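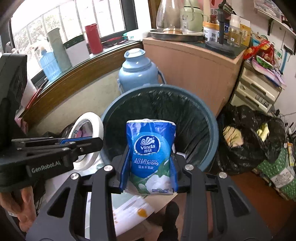

Yupin Inthanon wrote back within the hour that 3,000 closes on one set of pads is too many, that she changes hers well before that, and that if we're going to put the Surov upkeep notes online we should at least say how we check them. Fair enough. Checks are below, Yupin.

Surov hand grippers, upkeep page, July

Quick intro as I have to be at Brurklow by two. This is the working page for the pair of hand-held grippers on the Surov job. How they get set up in the morning, what wears, what we do when it does. Didilach had the old page and it was out of date, so use this one. Captions short. Will tidy up when there's time.

Soft packet, Vinda tissues, held upright over the bin. One blue pad either side. Second gripper at the left by the tape roll, blue lining along its upper finger. Silver screw heads on the linkage are the ones I go on about below, two each side.

Screws first. Check them before anything else, every morning, by hand and then with the small driver. Nip them up, don't lean on it. If you overtighten, the fingers go stiff and you'll feel it in your thumb by lunch. Too loose and the two sides close unevenly, which shows on thin plastic long before it shows on anything hard. Put a paint dot on each head and across onto the arm. Dot broken = screw has moved = write it down.

Pads. Wipe with a damp cloth, then a dry one. No solvent. We tried solvent on the spare set and the glue let go at one corner, so that set is now for practice only. Look along the pad with a torch from the side. Shiny patch in the middle means it's going. Swap both sides together even if one looks fine.

New pads going on: clean the finger, let it dry, start from the tip and roll down. Press for a slow count. Leave it alone for 23 minutes by the kitchen timer (Didilach's number, no idea where it came from, it works). Don't test it early. I did.

Grip test. Tissue packet first, then a roll of tape. Packet because it's soft and slippery and will slide if the pads are greasy. Tape roll because it's round and finds any twist in the fingers. Lift, hold, turn over, put down. 17 times each. If it slips twice, pads off and start agian.

Arms. Look at the outer plates, mainly the corners of the triangular cutouts. Dust gets in there and so does grit from the floor. Soft brush, then a wipe. A crack would start at one of those corners, so take a proper look. None so far on ours.

Zeroing. Close fully with nothing in between, wait, open fully, wait, and again. If the closed reading drifts it is nearly always fluff under a pad edge. Check for fluff before you blame the sensor. Đào sheet has the column for it — fill it in even when the number hasn't changed, blank boxes are no use to anyone.

Handling. Put them down on their side, never on the fingertips. Not on the window ledge, it gets hot there in the afternoon and the pad glue doesn't like it. Hang nothing off them. Lens gets the dry cloth only, and not the one used for the pads!!

Counting closes. The log does it, you don't have to. Read it off at the end of the day and put it on the sheet. After what Yupin said we're now looking at the pads every 300 and deciding then, and roughly half the old limit is where I expect we'll end up. Will change the sheet when we know.

Spares left: one full pad set, the practice set, a bag of linkage screws. The screws look like the ones for the shelf bracket and are not the same lenght, so please don't mix the bags.

To do: fresh paint dots on the left one, order pads, find the small driver. It was in the Brurklow box last I saw it.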